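The Bag Shift
What happens to housekeepers when the chore becomes the product
April 17, 2026

The listing said kitchen cleaner, part time. What the people who answered it do now, at the rooms Sturkine rents out for the purpose, is pick up plastic bags with a pair of hand-held grippers, put them in a basin, take them out and start over. The target for a full shift is 203 completed rounds.

Sturkine used to be a cleaning agency. It sent crews to short-stay apartments and kept a small office with a phone that rang too much. In January it signed a contract with Fesanley, which wants to sell a household tidying robot and needs human examples to train it on. Fesanley pays by the usable recording. Sturkine pays its people by the hour, with a bonus that depends on the recordings, and that arrangement tells you who is carrying the risk.

I spent two mornings watching. The company's word for the work is "demonstration." The workers' word is "bags."

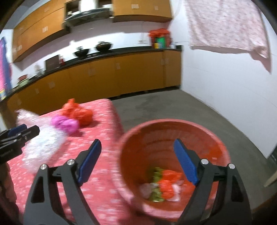
Bags on the bed, basket below, kitchen at the back: one of the rooms in use.

The job asks for odd discipline. A cleaner with years behind her can clear up a room without thinking, using her whole hand, a hip, sometimes a foot. With the grippers she has two jaws on each side and blue pads where her fingertips ought to be. She has to approach slowly, close, lift, travel and let go. If she drops something, she is supposed to pick it up the same way. If she puts the tool down and uses her fingers, the round is thrown out.

Several people told me it's easier on the knees than scrubbing bathrooms, and I believe them. There are no fumes and no guests walking in. They also get to sit down between rounds, which the old job seldom allowed. One woman said she goes home with her back in one piece and her wrists sore. She has started wearing a brace at night.

Then there's the pay. The base rate matches what the agency paid before. The bonus starts at 800 accepted rounds in a pay period, and acceptance is decided by a program called Lomo that nobody on the floor can question. It rejects rounds with a short code and no explanation. A supervisor I spoke with keeps a handwritten list of what she thinks the codes mean. Of the 7 on her list, she is sure of two.

Soft plastic is what everybody complains about. A knotted bag gives you something to hold. Loose film slides, spreads out and hooks itself on whatever is nearby. Workers have figured out where to pinch it and how far to raise it before moving sideways, and they pass this along to new people in the first hour. It is real skill, learned on the clock, and it goes straight into the files. The contract says the files belong to Fesanley.

Bubble wrap in one gripper, a knotted bag in the other, and the basin waiting: that's a round.

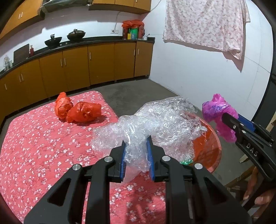 What comes after the bags

Ask Sturkine's management whether the robot will take the cleaning work and you get a cheerful answer about new roles. Fleet helper is one. Home setup guide is another. I asked how many of those roles exist today and was told 6 are planned. There are no job descriptions yet, and no wages attached.

Fesanley's own pitch is that the machine will handle the dull parts and leave people the rest. I'd find that easier to accept if the firm could say what the rest is. Tidying somebody's kitchen is mostly dull parts. Take them out and you have a shorter visit, billed at a lower price, with the same bus ride at both ends.

It may be that the robot never gets good enough to matter. Akbari, a smaller outfit in the same line, ran its own bag shifts last year and closed them with a week's notice. Its workers didn't lose their jobs to a machine. They lost them to a budget meeting, and some had already let their regular cleaning clients go.

Those who stay at Sturkine have mostly learned from that. The woman with the brace has kept two of her old apartments, early mornings, before the grippers. She does those by hand.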